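Widby Building, second floor and basement
March walk-through, fire and general safety
Done by: Karthikeyan Iyengar
Started 7:15 am, finished a bit before lunch

Key: OK / FIX / ASK. Comments are mine, typed up from the clipboard so excuse the shorthand.

EXITS AND HALLWAYS

Front exit door, opens fully, no key needed from inside: OK

Rear exit door: FIX. Sticks at the bottom. Needs a shoulder to open it. Same comment last time. Plane the bottom or rehang, don't care which, just needs to open with one hand.

Exit signs lit: OK except the one by the back stairs, which is dim on one side. Bulb or battery, didn't have the ladder.

Emergency lights, 30 second button test: FIX. Stair landing light came on and died before I'd let go of the button. Rest held.

Hallway clear full width: FIX. Pallet of copy paper outside the Wositz office again. Spoke to the front desk, they said it would be gone by noon. Walked past at noon. Still there. Going to put it in writing.

Back stairs, handrail tight: OK. Tightened the lower bracket myself.

Stair treads: one rubber nosing lifting, third step from the top. Taped for now. Tape is not a repair.

EXTINGUISHERS

Tags current: OK on the second floor. Basement one by the boiler room has no tag at all, just the wire. ASK the service company if they took it off or if it fell off.

Gauges in the green: OK

Mounted, not on floor: FIX. Kitchen unit is sitting on the counter next to the microwave. Bracket is still on the wall, fine, nothing wrong with it. Somebody please hang it back up.

Access not blocked: coat rack in front of the east hall one. Moved it. It will move back.

ELECTRICAL

Panel doors closed and labeled: FIX. Breaker 27 has no label and nobody I asked knows what it feeds. Not going to flip it to find out while people are working. Schedule for an evening.

Three feet clear in front of panel: OK upstairs. Basement panel had folding chairs leaned on it, moved them.

Extension cords used as permanent wiring: FIX. Two in the Virág suite, one running under the carpet edge by the window. Under the carpet is the bad one. Pull it out this week please.

Power strips plugged into power strips: FIX. Same suite. Also the reception desk.

Space heaters: one found, off, unplugged. Has a tip-over switch, tested it, works. Owner knows to take it home or get it signed off.

Outlet covers: cracked one in the copy room, left of the door. Have spares in the basement cabinet, will do it myself next visit.
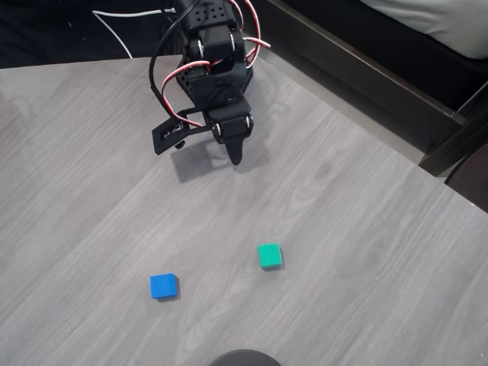 GFCI outlets, test and reset: kitchen OK, restroom OK, janitor closet would not reset. FIX. Out of order sticker on it. Needs an electrician, not me.

KITCHEN AND BREAK ROOM

Fridge gasket, cord, clearance behind: OK. Vaccumed the coil while I was back there.

Microwave door and seal: OK

Toaster: crumb tray full. Emptied. This is how the alarm went off in the winter, people, please empty the tray.

First aid kit: FIX. No burn gel, no medium gloves, eyewash expired. Plenty of the tiny bandages. Reordering the whole refill pack, it's cheaper than buying bits.

Floor dry, mat flat: mat curls at the sink end. Flipped it, curls less.

STORAGE, BASEMENT

Boxes 18 inches below sprinkler heads: FIX. Jirnusora shelving, top row, boxes almost touching the head. Told them the rule, they were nice about it, said they'd restack. Recheck.

Shelving anchored: ASK. Can see anchors on the left unit, couldn't get behind the right one. Posted load on the plate is 1,000 lb per shelf and I don't think they are anywhere near that, but an unanchored unit can tip with a lot less.

Flammables in metal cabinet, door shut: cabinet OK, but found paint thinner on the floor next to it. Put it in. Latch works.

Boiler room door self closes: OK, slow but it latches.

Sump pump: lifted float, kicked on. OK

Basement temp on the wall gauge: 61. Fine for down there.

ALARMS

Smoke detectors, button test: OK all of second floor. One chirping in the basement hall, battery swapped, chirp stopped.

Pull stations visible: OK

Evacuation map posted: FIX. Map by the elevator still shows the old wall, before the suites were split. If you follow it you end up at a closet. New one needs drawing, I can mark up the old one if somebody has the clean file.

FOLLOW UP

Rear door, closet GFCI and stair emergency light first. Those three shouldn't wait for the next round.

Cord under carpet, same week.

Everything else by the next walk-through. Iniitial next to your item when it's done and leave the sheet in the tray by the mailboxes, not under my door.

K. Iyengar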